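October, kitting cell, afternoon

Third protective stop on the left arm today, and I've finally caught up on why the log looks so messy. Same story as this morning – the arm heads back to the motor bin, the joint torque climbs, and the controller drops everything with fault 317. Yaroslav reckoned I had the payload set wrong (fair guess, I've done it before!) so I weighed the gripper again and it came out at 405 grams on top of the flange adapter, same as what's in the config. So it's something else.

Marichka stood by the e-stop while I ran the Plarnar program at 15 percent speed. At that pace you can watch the gripper cable go tight just before the fault comes up. I'd clipped it too close to the elbow when I swapped the bracket last week, and there's no slack left once the wrist turns past 60 degrees. My doing, sorry all.

Kits are the usual: red boards, motors and harnesses from the yellow bins into the steel tray.
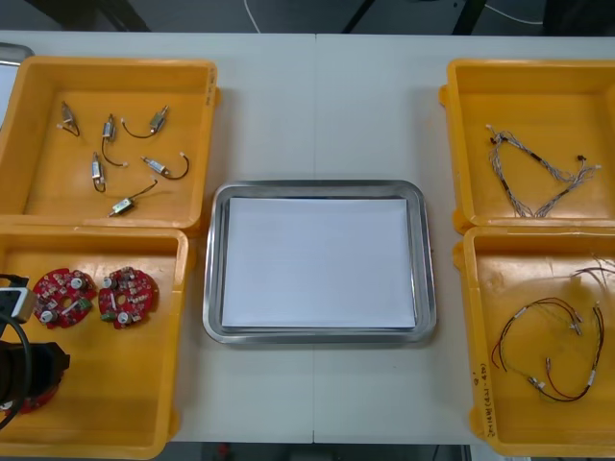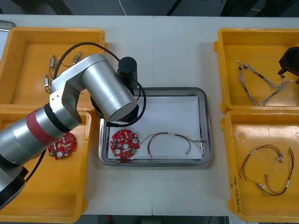
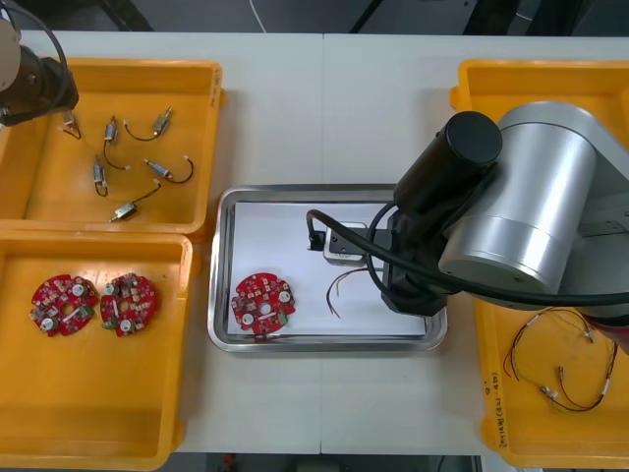
Can we just raise the torque limit and finish the batch?

Please don't. The limit is the only thing that stopped the arm from ripping the connector out of the gripper, and it's the same limit that protects your hand if you're reaching in to fix a harness. Leave it where it is and sort out the cable.

What I've done so far: moved the clip down one position, re-taped the strain relief, and added a waypoint so the wrist unwinds before it goes back for the next motor. It's a bit slower but I can live with that. I haven't tried it at full speed yet, and the right arm has the same style of clip so I want to look at that one too before we let the pair of them loose.

Yaroslav is asking Gkikas for the longer cable. Until it shows up, keep the cell on slow, and write down any 317s with the program line number – I forgot to do that for the first two.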